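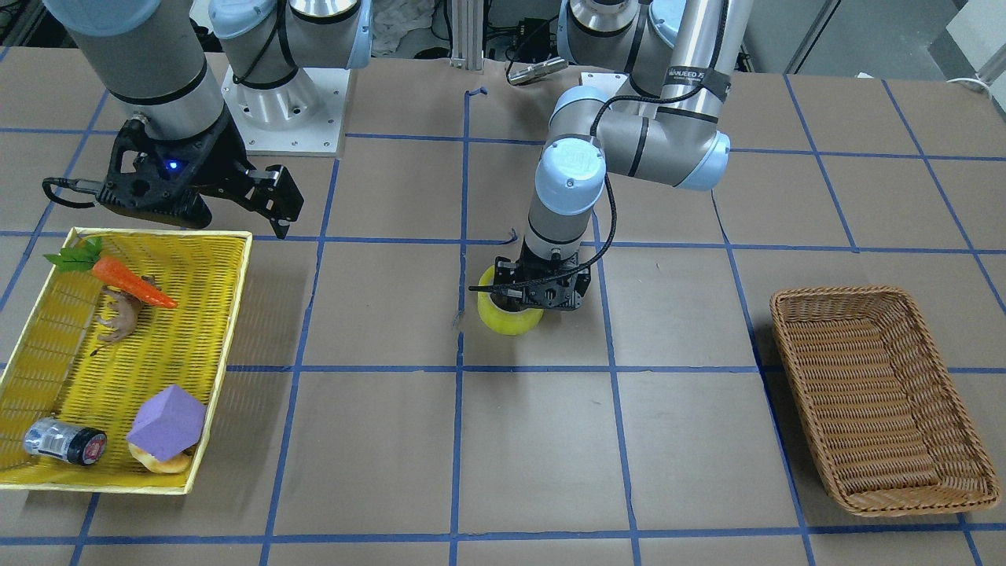
Fig. 1. Kraft paper, blue tape and the yellow basket, with the tape roll over the middle of the grid.

Sorting and Setting Out, handout for session 3
Nunport evening course, revised June 3, 2002

Okay, so last time we got as far as covering the table and I promised you'd get my notes on the grid, because half of you were trying to write it all down on the backs of envelopes. Put the envelopes away, it's all in this one.

Covering the table

Brown kraft paper is my favorite surface for sorting and I'll argue with anyone who wants to use a bedsheet. It lies flat, you can write on it, and small things don't disappear into a pattern (my mother's flowered tablecloth ate more buttons than I can tell you). Cut your paper long, let it hang over the edges and fasten it underneath. If you need two widths, overlap them and tape the seam before you do anything else.

Mark the grid with masking tape in a strong color. Blue is good on brown. Run all your long lines first, then go across. Press down with the side of your fist as you go – don't pull the tape tight, or it springs back and puckers the paper. Your lines will still wander a bit. Mine always do! A wavy line or a torn end makes no difference to the sorting, so please don't spend twenty minutes peeling and redoing like we did in November.

How big should the squares be? Big enough that a basket doesn't swallow the whole table and small enough that you can say "second row, left" and be understood. For the practice table I use some 54 feet of tape, and I like to have a spare roll handy.

What goes in a practice basket

I want you to practice on things you have no feelings about. Start with your grandmother's recipe cards and you'll still be reading them at midnight. So we use a silly mix: toy food, a toy animal, a can, a bottle, a block of foam. Pick things that differ in shape and in how they behave when you put them down. A can rolls, a sponge leans, and a carrot with leaves on it takes up more room than you planned for.

Shallow baskets only, please. In a deep one you have to dig, and digging isn't sorting. The woven plastic kind is cheap and wipes clean. The Prukomora store by the bus station had them the last time I looked, and Trarkitz has a similar one with a slightly higher rim. Wicker looks nicer on a shelf but it snags on anything knitted, so keep that in mind if you're doing socks and scarves.

The two-basket exercise

You start with one full basket and one empty one, on opposite sides of the table. Everything in the full basket has to end up somewhere on purpose: in a square of its own, in the second basket, or back where it was.
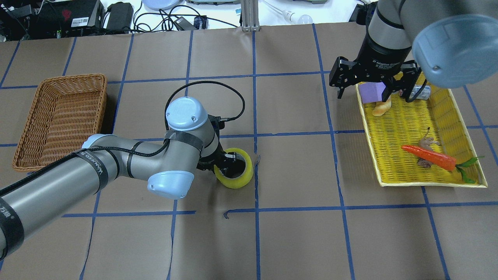 Fig. 2. Brown basket empty at the left, yellow tray filled at the right.

Go through it like this.

Look first, hands off. Give it 80 seconds by the kitchen timer, which feels like forever, I know.

Say your categories out loud. Food and not food is the obvious split. Soft and hard is better. Things that stand up and things that won't is the one I like best, and it always starts an argument about the carrot.

Move one item at a time and let go of it before you reach for the next.

If something belongs nowhere, leave it in the first basket. Don't invent a "misc" square. I mean it – misc is how your hall closet got that way.

When you're done, change the categories and do the whole thing over. Nine minutes a round, 540 seconds on the timer for those of you whose timers only do seconds (there were two last term, I was amazed).

Placing things back

People rush this part. Filling a shallow tray so that you can see everything in it takes a little thought. Long things go in on the diagonal if they don't fit straight. Put anything that could roll against a rim. Flat things can be propped up on edge at the back, and that frees up the floor of the tray for the small stuff that gets lost.

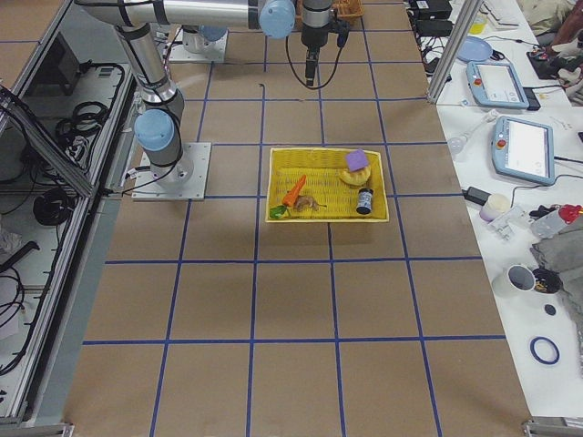

Leave a gap big enough for your fingers around whatever you'll reach for most. At home that might be the scissors or the can opener. A tray you have to unpack to get at one thing will be a heap again by the end of the week, and I say this as the owner of several heaps.

For next time

Do one drawer. One! Paper down, tape down (four squares will do for a drawer), two containers, and change your categories at least once. Write down which split worked and bring that with you, along with anything from the drawer you couldn't place.

If you want more to read, the Tkachenko booklet is on the shelf by the door. Skip the chapter on labels for now, we'll get there. Bring your own tape next session too, any strong color, and a marker that doesn't bleed through paper.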